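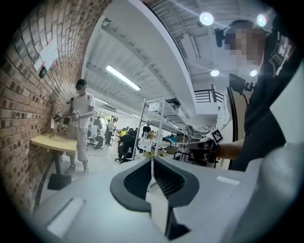

Open workspace, the corner with the brick wall and the wooden table

To: Wirnesside Sky List
Date: May 28, 2024
Subject: Re: Meteorite trip to Maluleke, which tracks to keep

> I have copied all GPS tracks from the Maluleke trip into one folder.
> There are 353 files, but two of them look like the same walk twice.
> Does anybody need the raw files, or can I keep only the cleaned ones?
> Also, did we agree on the weight of the largest stone? My notebook
> and the sheet from Nivden do not match.

Please keep the raw files. I compared the two walks yesterday evening and they are the same, and one more file has no points in it at all, only the header. So for me the right number is 351 - the duplicate and the empty one should go out.

For the stone I would trust the Nivden sheet. My own scale was standing on gravel and I did not level it. I wrote this in the log, but on the back side of the page, so it is easy to miss.

About the search area: in December we covered the dry lake bed only up to the fence. If we go again, I would like to start from the north side, where the ground is lighter and dark stones are easier to notice. The lines can be 3,000 meters long there without crossing a road. We should also ask for the permit earlier this time, the office needed many weeks for the last one.

One small request. The Jelletex bags became sticky in the heat and two labels came off. I still have the list of positions, so I think both stones can be matched again, but I would prefer paper envelopes inside the bags next time.

I can send the corrected folder when the raw files are in their place.

Best regards from Wirnesside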